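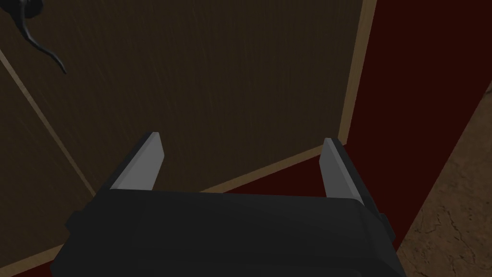 ¿Merece la pena la jornada de puertas abiertas de Londska?

Hola a todos, quiero llevar a mis sobrinos a ver la demo de robots y no sé si se aburrirán. ¿Hay que reservar? Publicado el 12 de octubre de 2026

Respuesta 1
Yo fui en febrero y me encantó! Entramos en grupos de hasta 50 y lo mejor fue la parte del simulador – una pinza negra de dos dedos grises delante de un panel de madera oscura con un tirador negro, todo visto desde la propia pinza. Te dejan llevarla con un mando y es más difícil de lo que parece (yo no acerté ni una). Reserva por la web, que vuela.

Respuesta 2
depende de la edad, la charla de Fandby se hace larga

Respuesta 3
Los míos tienen 8 y 11 y salieron contentos. Eso sí, el parking de Spanos queda lejos y la cafetería cierra pronto – llevad bocadillos. La demo es en la sala 69, al fondo.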